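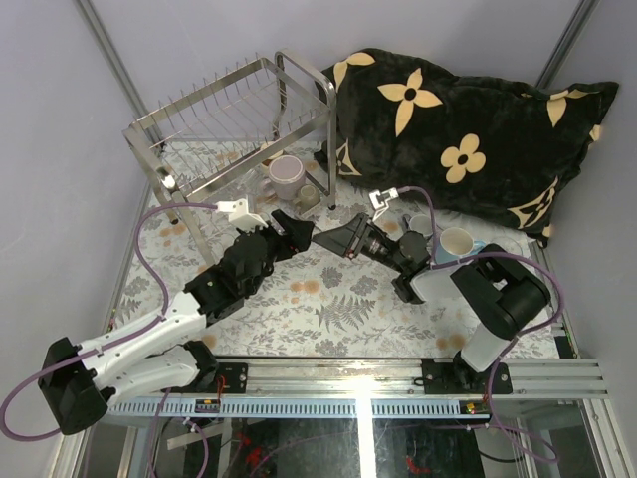 Dish racks are sold on capacity, and capacity is where most of the fibbing goes on. The Wodstead is a countertop rack in stainless steel wire, a plain rectangular thing on legs with a row of thin upright tines along the top. The box says 18 pieces. We have never met the 18 pieces that fit. What we own is what most people own, a handful of mugs and small cups that don't match, plus a clear glass tumbler you can hardly see against a leaf-print tablecloth, and the tines were plainly drawn up with plates in mind. A mug set down beside the rack on its side takes up as much room as a mug standing up, and it points its mouth at nothing useful. If your kitchen runs on coffee and tea, read the rest of this page before you put the Wodstead in your cart.

What you get
Rack, Wodstead pattern, stainless steel wire, tubular outline, legs
Drip tray sold separately (Flullel tray, see the trays page)
Rated load printed on the box: 18 pieces
Stock number 744
Ships flat, legs fold out

About the legs. They lift the wire off the counter, good for air, less good for anything you care about underneath. On bare stone the rack slides if you bump it. On a cloth it stays put, but the cloth gets the drips, so pick which one annoys you less. The leaflet that comes with it suggests a folded towel, and then you have a rack and a wet towel and you may wonder what you paid for.

About "dries in 60 minutes." This is on the front of the box in large type. We tried it in September with the window open and the plates were dry in the hour. The mugs were not. A mug with a deep rim or a hollow foot holds a ring of water wherever it ends up, and no arrangement of wire changes that. Tip it, and the water runs to the low side and off. Stand it flat on its mouth and you trap steam inside. The maker, Drostura, calls the rack "mug friendly." We would call it mug tolerant.

Handles are the other thing. A thick loop handle won't drop between tines this close together, so the mug ends up riding on top and leaning on its neighbor. Small handleless cups do better, although the tiniest ones can slip through to the counter.

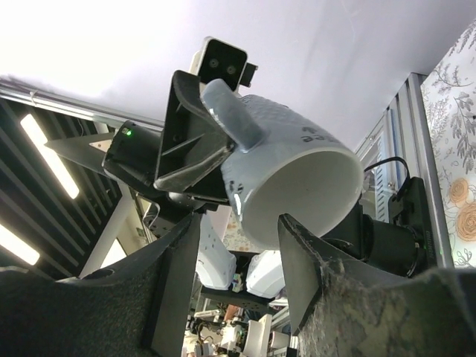 Pale gray-blue glaze mug, mouth down and tilted, thick loop handle.

If you mostly wash mugs, look at the Orellana instead. It has 2 rows of angled pegs in place of tines, and each mug hangs at a slant with its mouth down. It costs more and it looks like a hat stand for dolls. It also holds no plates whatsoever, a fact the Orellana leaflet gets to on its last page.

Who should buy the Wodstead: people with plates, a steady counter and a tray already in the cupboard.

Who should skip it: mug households, and anyone short on counter space – the footprint is bigger than the product photo makes it look.

Care: wipe down, no steel wool. The box says "never rusts." We say dry the feet now and then.

Returns: unused, in the box, with the leaflet. Racks that have been folded out can still come back, but please fold the legs in again first.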